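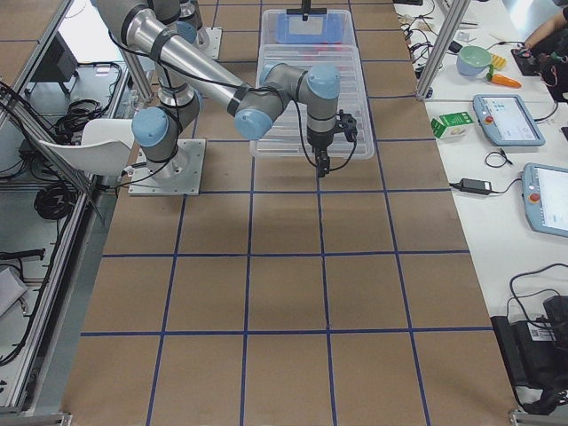
Table marked into squares with blue tape

Drerkside illustration show: walk-round before opening, 25 January 2019

Hanging wires and hooks: OK. I gave every frame a gentle tug, and the big Laris prints on the stairs a second one (they're heavy beasts!).

Glazing: one cracked corner, Plidlow series, lower row. Taken down, please don't rehang it until the new acrylic comes.
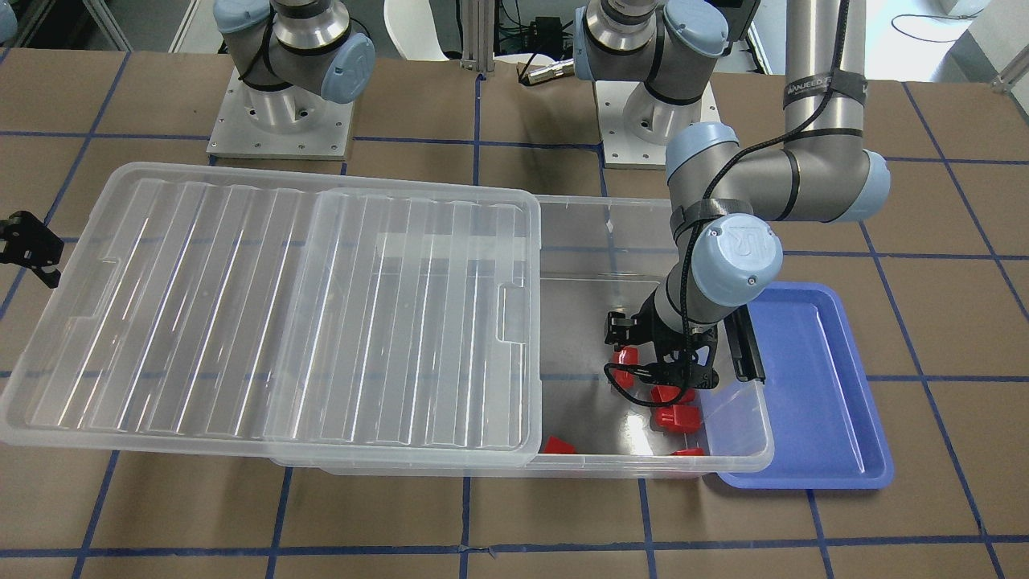

Brown paper and tape, table top

Walkways: OK, 12 visitors could pass the plinths quite happily, though I'd still love the postcard rack moved back a touch.

Lighting track: second lamp from the door is loose. Not to be switched on until it's been refitted.

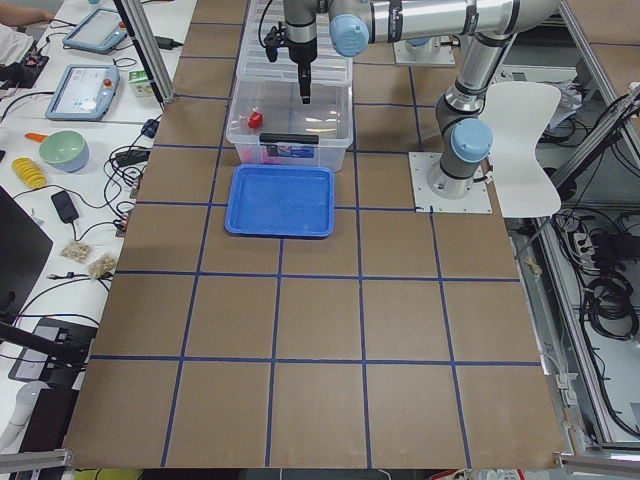 Clear bin with the blue tray in front

Fire exit: clear, sign lit, door opens fully. Lovely.

Trailing leads: the projector lead in the Zamani room still needs a cover, and I know I said so last time as well. 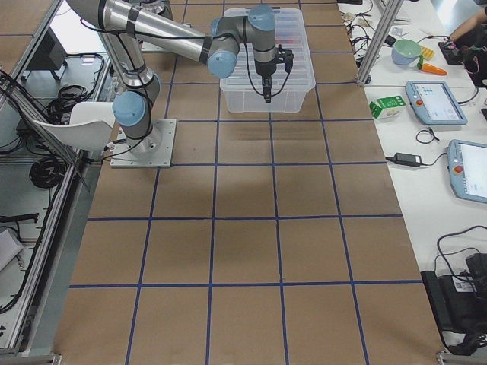
One reader of the draft asked whether the stair prints could go a little higher, as coats brush against them on busy evenings. Added to the list, to be checked again before doors.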